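From: Wulan Hutapea
To: Brokeck household list
Date: Aug 25, 2023
Subject: Re: [brokeck-home] Small shirts, fold or hang?

Triantafyllou wrote:
> We have 34 small shirts for the Gerkeo box and one narrow shelf.
> My opinion is we should hang everything, because when I fold the
> thin ones the collar becomes flat and ugly. Does anyone have a
> method that keeps the collar nice? Also please tell me what you
> do with the old cloths, I have too many of them.

Dear Triantafyllou, dear all,

Thank you for the question. I have folded such shirts since June and I will try to explain my way. Please excuse my English if some step is not clear, and ask me again.

First the cloths, as this is the short answer. I keep only the soft ones and use them in the bedroom, for the top of the dresser and such places. All others go in the rag bag. I keep 12, and even this is too much for one drawer. 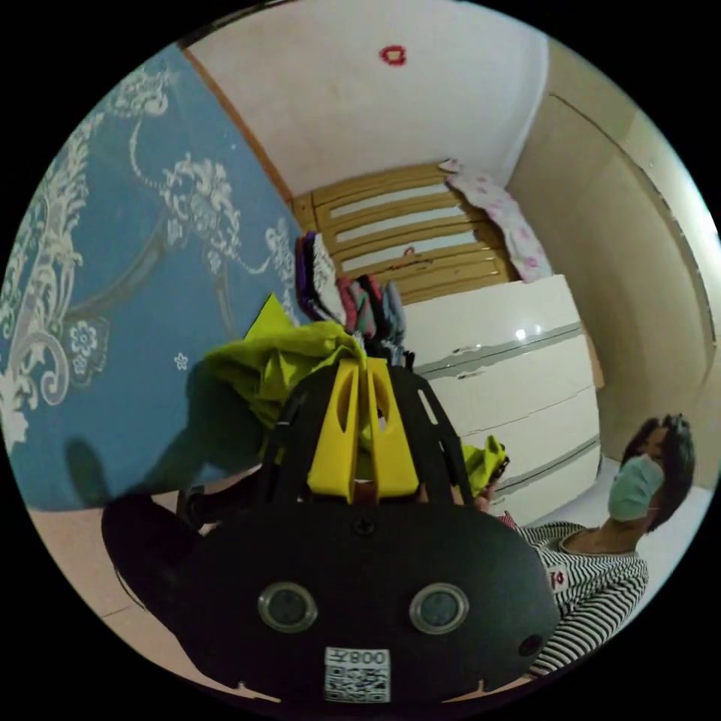 Yellow-green cloths in the bedroom, near the dresser.

Now the shirts. I do not use a table for folding. I put the shirt on the bed with the front side up, and I pull the sleeves out to the sides before I do anything else. All buttons must be closed, also the top one. If the top button is open, the collar moves when you fold and you will get exactly the flat collar that you describe.
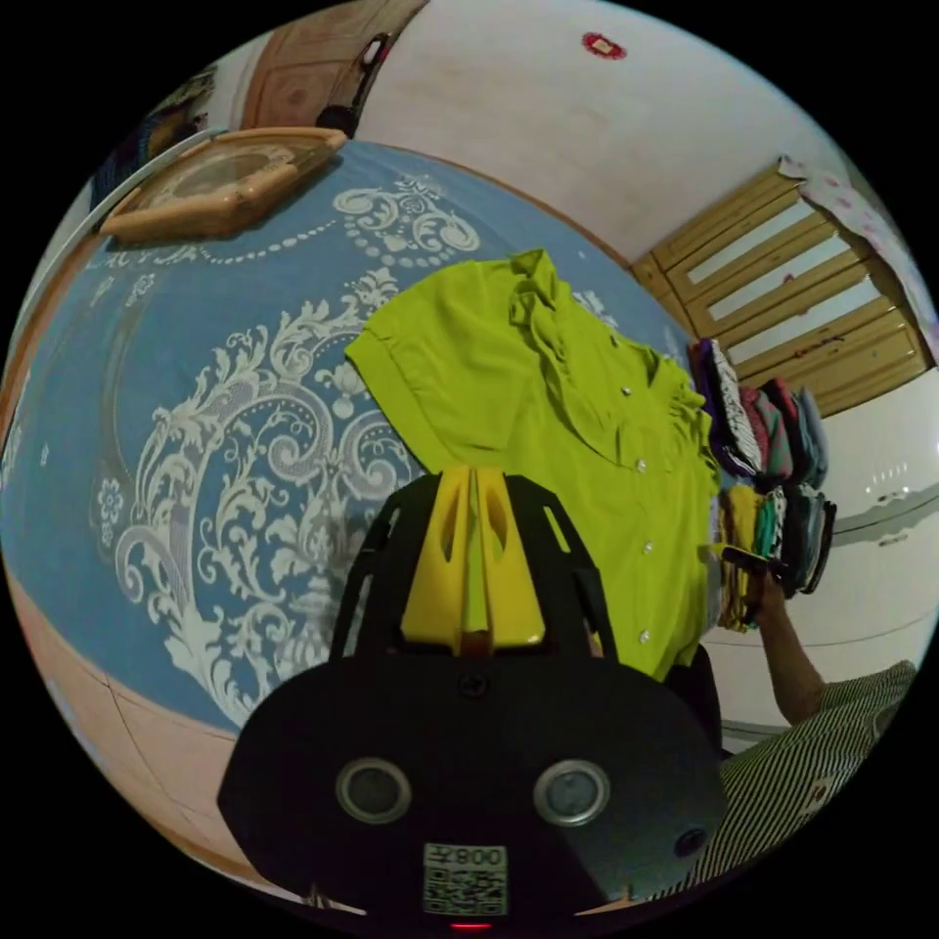

Photo: W. Hutapea / Drorkau

The green one has four white buttons and a collar with a little ruffle. With this kind I never press on the collar. I turn the shirt over, bring both sides to the middle, lay the sleeves down along the back, and then fold the bottom up one time only. The collar stays outside of the fold. In the box I put the shirts in two rows, with collars in opposite directions, so the pile does not lean.

For a narrow shelf I would make piles of eight, not higher. Hanging is also fine, but thin cotton gets points on the shoulders from the hanger, at least with the hangers I have.

One question back to you: is the Gerkeo box the deep one or the flat one? For the flat one I would fold the bottom in three parts.

With kind regards,
Wulan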